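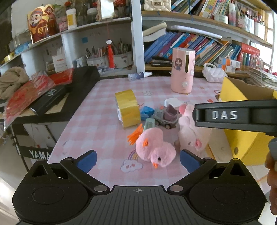 Figure 1. Blue-padded jaws open on either side of the plush chick, with the second gripper at the upper right.

Evaluating the Gritero Hand-Held Gripper Kit
Project report, Introduction to Robotics, Kaltstead College
2018-12-02

1. Why we picked this kit

Our team wanted to find out if a class with no robot arm could still do real work on grasping. The Gritero kit looked like a great fit. You hold the gripper in your hand, squeeze to close the jaws, and the camera on the tool records each grasp for later. We signed up for the student loan program in June and got the tools well before the term started, so there was lots of time to play with them first (we did!).

2. Setup

We worked at a home table instead of the lab bench. We wanted clutter, patterned cloth and soft things, because the bench is too clean to teach a model much. The objects included a plush chick, a plush pig, a toy truck and a sponge. Each session was 12 minutes long, then we swapped who was holding the tool. Over 400 grasps went into the final set, and the upload came to 3898 megabytes.

3. What we liked

The pads are the best part. On plush toys they grip without much squeezing, and you get a feel for it in a few tries. It is really fun to watch your own grasps played back from the tool's point of view -- you notice right away how often you come in at a bad angle. The Estton software that sorts the clips was easy to learn too, and it let us tag a grasp as good, slipped or missed with one key.

4. Problems

The sponge was harder than we expected. It folds when the jaws close, and 44 of our slips were on that one object. The toy truck was tricky in a different way, as the pads tended to push it along the cloth. Our wrists also got tired near the end of a session. We tried the Macaraeg wrist strap for the last few, and it helped, but it has to be refitted every time you change hands.

5. Would we use it again?

Yes, and we already asked to keep the loan through spring. We would start with fewer objects and do more grasps on each one. We also want to try two people working at the same table on purpose -- one holding a toy steady and the other picking it up -- and see if the tags still make sense.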